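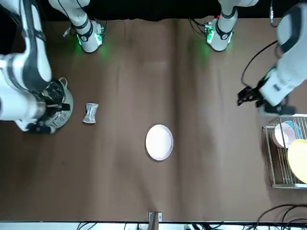
Two-arm station, main bench, with the pot, plate and dish rack laid out.

Print this page | E-mail this entry
Filed under: Notebook, Visits and Demonstrations

Entry for the open day, Saturday, November. Written up the same evening for the group file.

Purpose. The Farville laboratory opened the manipulation room to visitors for the annual open day. The two-arm station was shown on a kitchen task: clearing tableware from the bench to the rack. Ulla Tveit presented. The undersigned ran the station and kept these notes.

Setup. Bench cleared of tools by 8:30 a.m. Black backdrop hung behind the arms. The backdrop from the spring demonstration had been returned to Lundgren, so the older one was used; it needs a new hem before it goes out again. Both arms homed without error on the first attempt. The gripper pads on the left arm were replaced on Thursday and logged in the maintenance book.

Task as shown. The left arm works the rack side of the bench and the right arm works the pot side. The white plate starts near the center of the table, where the left arm can approach it from the rack side. The colored plates (pink, light blue, yellow) stay in the rack between runs. Visitors understood the goal sooner with plates already standing in the slots, and Ulla asked that this be kept as the standard layout for demonstrations.

Runs. 12 full runs were made during public hours. The plate was placed upright in the rack in all but 2. In the first of these the plate touched a wire on the way down and came to rest leaning across the slots. The second was stopped by hand when the left gripper closed short of the rim. Neither run damaged anything. Both logs are saved under the open day folder and should be reviewed before the grip height is changed.

The pot gave less trouble than expected. The right arm takes it with the black gripper, and the thin loop handle stayed clear of the fingers on most approaches. When the handle fell toward the gripper, the operator moved it back between runs. A repeatable starting position for the handle should be written into the procedure. At present it depends on who is resetting the bench.

Lighting. The brown tabletop photographs with long streaks, and the rack throws thin wire shadows on it. Ulla suspects the shadows contributed to the leaning plate. I am less certain. The same slot was filled correctly several times under the same lights. To be tested with the overhead lamp dimmed, one change at a time.

Cables. The cables along the front edge of the table are acceptable for laboratory work. For public days they should be gathered and tied at the lower right corner, where the tangle is worst. The cable that loops from the left arm across the tabletop was not touched by either gripper during the day, but it should be given a guide before the next session.

Visitors. The door counter read 1,874 at closing for the whole building; no separate figure was kept for this room. Groups were admitted for ten minutes each. The most frequent question concerned speed, and Ulla answered that the arms were held well below their limit for the day. Several visitors asked whether the station could handle glassware. It has not been tried.

Two staff members from Lonico attended the early afternoon session and asked for the reset procedure in writing. Ulla agreed to send it once the pot handle step has been added. A teacher from Wamum requested a weekday visit for a school group and was given the office address.

Handouts. 100 copies of the one-page station sheet were printed and all were gone before three o'clock. The sheet still shows the old emergency contact number. Correct this before reprinting.

Open items:
- Review the logs of the two unsuccessful runs.
- Add the handle position to the reset procedure — send to Lonico when done.
- Dimmed lamp test, rack in the same place.
- Cable guide, left arm.
- Return the borrowed barrier posts to the front hall.

Station powered down at 5:20 p.m. Arms parked, key returned to the cabinet.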